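Section 4: Setting up your swap shop

Right, so you've signed up (Section 1), found your venue (Section 2) and told the whole town you're doing it (Section 3, the fun one!). Now we get to the bit where clothes turn up. I wrote this after our February swap in Tikska, with Femi Okoro reading over my shoulder and telling me which steps I'd forgotten, so if you used the old version of this guide please bin it. The tokens work differently now and the old intake steps will get you in a muddle.

You'll need:
Two or more Eze folding rails
Hangers, plus a bag of clips for skirts and trousers
A Skunum label printer with a full roll of labels
A phone or tablet with Wundow on it, and its charger
Plastic totes for shoes, bags, scarves and anything that hates a hanger
A full-length mirror, two if you can borrow them
Masking tape and a fat marker pen

4.1 Putting up the rails

1. Lay the Eze rail flat on the floor with the feet pointing away from you.
2. Swing both feet out until they click. It's a proper loud click. If you only get a sort of tick, push again.
3. Stand the rail up and loosen the two collars on the uprights.
4. Lift the top bar to the height you want and tighten the collars by hand. No tools, please!
5. Give the whole thing a wobble before you hang anything on it.
6. Load from the middle outwards, keeping the heavy things near the centre.

Caution: coats are the enemy. One rail will take about as many winter coats as you can hug in one go, and after that the top bar starts to bow. I once put every coat we had on a single rail and it came down very slowly in front of a queue, which at least gave people time to step back. Spread them out.

Note: if you have small people coming, drop one rail to the lowest setting and put the children's things on it. They love being able to reach, and it keeps them out of the sequins.

4.2 Sorting what comes in

Do this with at least one other person. I do it with Jummai Haruna, who can spot a dodgy zip from the other side of a car park, and it takes us a morning with tea.

1. Clear a table and put your totes next to it. Tape a piece of masking tape on each one and write what goes in: SHOES, BAGS, SCARVES, MENDING, NOT TODAY.
2. Tip out one donor's bag at a time. Never two. You will lose track of who gets tokens for what.
3. Check each piece under a decent light. Look at underarms, collars, cuffs, hems and inside the pockets. (Pockets! We have found a wedding ring, a house key and a very old mint.)
4. Hang anything that's ready to go.
5. Missing button or dropped hem? Into MENDING.
6. Clean but wildly out of season? NOT TODAY, and it comes back out when the weather turns.
7. Stained, holey or whiffy goes in a sack for textile recycling and doesn't earn a token. Be kind when you explain this. People really don't notice their own jumpers.

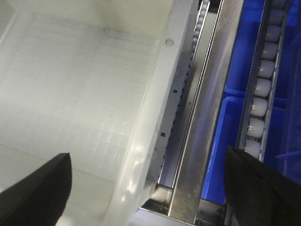 White plastic tote with a rounded rim

Try to use totes that are all the same shape, even if you have to beg for them. Odd boxes don't stack, and you'll be carrying all of them back to somebody's garage at the end of the night. Smooth insides are best too, as wicker and rough wood will catch on knitwear and you'll hear about it.

Note on shoes: tie the laces together or put a rubber band round the pair. We ended our first swap with a whole row of singles and I still think about a green left boot with no friend in the world.

4.3 Pairing the label printer

The Skunum is a good little machine but it's shy, so do this the day before.

1. Charge the printer fully. The light on the front goes from amber to green.
2. Open the lid, drop the roll in with the labels facing up, and pull a little out past the cutter before you close it.
3. Turn on Bluetooth on your phone or tablet.
4. Open Wundow and tap My Event, then Kit, then Add a printer.
5. Hold the printer's power button down until it beeps twice.
6. Choose it from the list when it pops up and tap Pair.
7. Print a test label. It should have your event name on the top line and a little square code underneath.

If the list stays empty, check whether somebody else's phone has already grabbed the printer. It only talks to one device at a time. Kayode Ezeani spent most of an afternoon shouting at ours while it was quite happily paired with my phone in the kitchen, so have everyone else turn Bluetooth off until you're done.

Caution: one roll holds 496 labels and there's no warning before it runs out. It just stops. Keep a spare next to the printer and don't leave it in the sun, or the labels go grey all over and you can't read a thing.

4.4 Making your token rules

You get to choose how generous you are! These are the settings we use and they're a sensible place to start.

1. In My Event, tap Tokens, then New rule.
2. Set everyday clothes to one token each.
3. Set coats, boots and anything lined to two.
4. Put accessories in a bundle, so that a handful of scarves and belts earns one token between them.
5. Set the limit per person to 6. You can go higher, but you'll get someone arriving with a carload and then clearing the dress rail before anybody else has got their shoes off.
6. Tap Save, then tap Lock. If you don't lock it, anybody helping on the till can change it by accident.

Some people come with nothing to swap, and I want them there as well. Under Extras there's a switch called Welcome tokens, which lets you sell tokens for a small donation to whichever cause you've picked, or give them away. I leave it on all night and let whoever's on the door use their judgement. Brenda Alarcón is brilliant at this and never makes anyone feel awkward about it.

4.5 Adding pieces to Wundow

You don't have to list everything, and please don't try. We list the showstoppers so people have something to get excited about beforehand, and the rest just gets a label.

1. Tap Add a piece.
2. Take a photo of it on a hanger against a plain wall. Daylight if you can.
3. Type in the size on the label and then the size it really fits. Vintage sizing is a law unto itself, and a 14 from years ago can be a squeeze on a modern 10.
4. Pick the token value. Wundow will suggest one from your rules.
5. Add a line about it if you know the story. "Worn to one christening and one very good party" will do more than any amount of fabric detail.
6. Tap Print label and pin the label to the care tag. Never pin through the fabric, and especially not through silk. 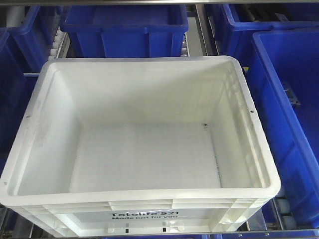 Once you've got 50 pieces or so listed, tap Share and the app makes you a link you can send round. Ours went out at teatime the evening before and my phone didn't stop buzzing until bed. Don't let people reserve things, though. There is a Reserve button and I'd switch it off under My Event, then Listings, unless you enjoy refereeing.

Note: photos upload faster on wifi. If your hall hasn't got any, do the listing at home and the app will catch up by itself.

4.6 Laying out the room

1. Put the check-in table just inside the door with the printer, the tablet and one friendly person.
2. Rails go down the long walls, with the space in between left open for a good wander.
3. Accessories go on tables in the middle, where people can get at them from all sides.
4. Changing area at the far end. Curtains on a rope are fine. Use more pegs than you think.
5. Mirrors go outside the changing area so there's no queue inside it.
6. Mending table near a socket, with a lamp. Unnur Eyvindsson runs ours and she'll take up a hem while you drink your tea, so put a few chairs next to it.

Caution: tape down any cable that crosses the floor and keep rails well away from the fire exits. Your venue will probably check this and so they should.

4.7 A quick run-through before you open

1. Check in a pretend guest with 4 items and make sure the right number of tokens appears.
2. Scan a label at the till and check that the tokens come off again.
3. Delete your pretend guest. (Mine is called Queen Tweed and she has been in the system for ages. Do as I say, not as I do.)
4. Plug the tablet in.
5. Put the music on.
6. Try something on yourself, quickly, before the doors open. You're allowed one early pick for doing all this work and I won't hear otherwise!

If the tokens come off twice, somebody has scanned the code on the listing as well as the one on the garment. Tap History, find the second scan and swipe it away. Anything stranger than that is in Section 6, under Things going wrong, and packing up at the end of the night is next, in Section 5.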